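Equipment Plan: Gallery
Posted 11 Jun 2026

Grukelari is setting up a second robot work cell this year, and this page goes with the budget. Refilwe Fourie put the list together and Tshepo Dlamini checked the prices in May. The arm is a separate request. What follows is the smaller equipment, which adds up to roughly 1000 dollars per cell.

Work surface – 430 dollars from Maddocks, cut to size. We asked for matte because glare gave the first cell's cameras trouble.

Cable trays and clips – 96 dollars a set from Calotness. We are ordering 3 sets, and the spare goes to the first cell.

Floor mounts – quote still open with Grastico. Delivery is slow, so the order has to go in first.
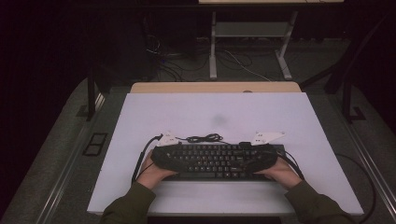

Test objects come out of the same budget line. We want full-size items people use every day, plus duplicates of anything that wears out. A keyboard held at both ends, with its cable trailing over the side of the board, needs more clear room than its own length, and the new surface is sized with that in mind.

Questions about the list go to Refilwe.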